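Build the Yard First

By Samah Ramadan
41 shares | 17 comments

Every January the same thing happens at Droseseck, the shared workshop where I rent a bench. Someone comes in full of holiday energy with a box of motors and says they're going to build a robot to help around the house. By spring the box is under the bench. I know this because one of those boxes is mine!

So I have an opinion, and since the coffee machine crowd at the shop is tired of hearing it, you get it now. If you want to build a two-armed robot at home, build the place it's going to work in before you cut any metal. I mean build it on your computer. Trees, fence, patio furniture, all of it. Then spend a few months being terrible at it in there.

My own project is called Iditz, and it's meant to be a yard helper. Two arms, two grippers, picks things up off the grass and puts them somewhere sensible. That was the whole pitch. I spent nearly 2000 dollars on parts for the first version and what I got was an extremely heavy thing that could not pick up a tennis ball on the shop floor. It could pick up the edge of the rug. It was great at the rug.

Version two lives in software, and the yard it lives in is a lot nicer than mine. There's a grill and a bench with a long white cushion, and stepping stones heading off toward a very modern house I will never be able to afford. I got carried away, sure. But every one of those things is something an arm can bump into, and a yard with nothing to bump into teaches you nothing. 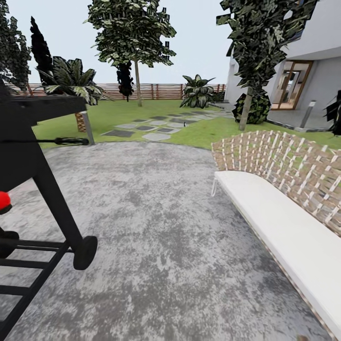 The case against, which I've heard plenty

People at the shop hate this advice. Simulators are fake, they tell me. The friction is wrong, the grass is a picture of grass, and you'll train yourself on a cartoon and get slapped by the real world later. My bench neighbor calls it "playing house."

And okay, the grass is a picture of grass. I'm not going to fight about that. Mine doesn't bend or hide a stick or turn to soup after rain, and a gripper that brushes it learns nothing about brushing a lawn. If you're building a mower, go outside.

What I'd say back is that most of us never get far enough to find out our friction is wrong. We're stuck way before that, on dumb stuff. The wrist can't reach the angle. The hand blocks the view of the thing it's supposed to grab. You drew the fingers a little too stubby and now they close on air. All of that shows up in the fake yard just as clearly as in the real one, and in the fake yard you fix it by typing a number and going to get a sandwich while it reloads.

On the real Iditz, changing the fingers meant a reprint, then sanding, then finding out I'd put the screw holes on the wrong side (twice), then another reprint. I kept a log for a while. I went through 800 dollars in brackets and replacement servos before I stopped writing it down, and I stopped because the log was making me sad.

There's also the matter of nerve. I'm careful with things I paid for. I moved the real arm like I was carrying somebody's grandmother. In the simulator I'll slam it down, twist it all the way around, try the stupid approach from underneath just to see. Almost everything I know about grasping came from the stupid approaches. I wouldn't have tried a single one with hardware I was still paying off on a credit card.

Take round stuff. I had this idea that round was the easy case, no corners to catch, come in from any side. Nope! A dark, roundish body with a shiny red ball sticking out of one side is about the worst customer I can think of, because you can't just close on the middle and hope. You have to decide what the fingers go around and what they stay away from, and a lot of that comes down to how far you can tilt the wrist before you start.
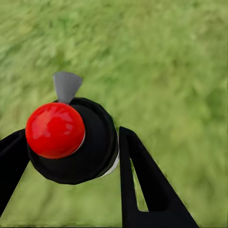
I went back and forth on finger shape for weeks over that kind of problem. The shop's general wisdom is that you want soft pads and lots of squeeze, and maybe that's right for a real kitchen. I've come around to thinking that the angle you arrive at matters more than how hard you pinch, and that most home builders (me, I'm talking about me) buy a stronger motor when they should be moving the elbow. A stronger motor feels like progress because it comes in the mail.

One more thing the skeptics skip over: you can start again. Bugti, which is just my silly name for the pile of scripts that sets everything up, puts the yard back the way it was with one command. I've run that command more than 3000 times. Picture doing that outside. You'd be walking out in your socks to put an object back on the lawn 3000 times, and your neighbors would move.

A good simulated yard should be kind of annoying, by the way. My first one was a flat green square and I did wonderfully on it. Then I put in trees, with one big fat trunk leaning right where I like to bring the left hand through, and a fence behind so there was an end to the place. My success streak died that same evening. Those were better evenings, though. I was finally learning the thing I'd set out to learn, which was how to work two hands in a space that wasn't arranged for me. 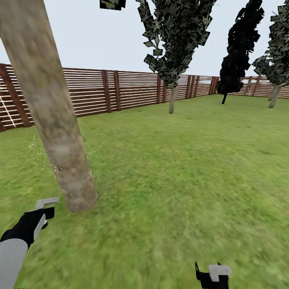 When you should go buy the motors

I don't think you should stay in there forever. I know a guy over on the Etavau boards who has been simulating a dishwashing arm for so long that he's moved apartments in the meantime, and his virtual sink is still the old one. At some point you're decorating.

My rule, and you can take it or leave it, is 100 clean pickups in a row with the objects moved around between tries. Anything less and I was kidding myself. I'd get a nice run going and start pricing gearboxes, and then I'd shift the target over by a hand's width and miss it completely. Once you've got your run, buy one arm. Just one. Put it on the bench and see how badly the real thing disagrees with the pretend one, and please write down the disagreements before you start fixing them, which I did not do the first time and regret.

I'm not there yet with both hands together. The left one is my bad one, it lags and I overcorrect, and then the right one has to hang around waiting with nothing to do. Some nights I blame my code and some nights I blame my thumbs.

But the box under my bench at Droseseck hasn't cost me another cent, and I've learned more about building Iditz since I closed the lid than I did in the whole stretch when it was open. If you've got a box like that, leave it shut a while longer. Go plant some blocky trees. And if you already have a two-handed setup running outdoors on real grass, please come find me at the shop, I'm usually in after 7 p.m. and I have a lot of questions about mud.

17 comments | 41 shares

© Samah Ramadan | Contact | Back to top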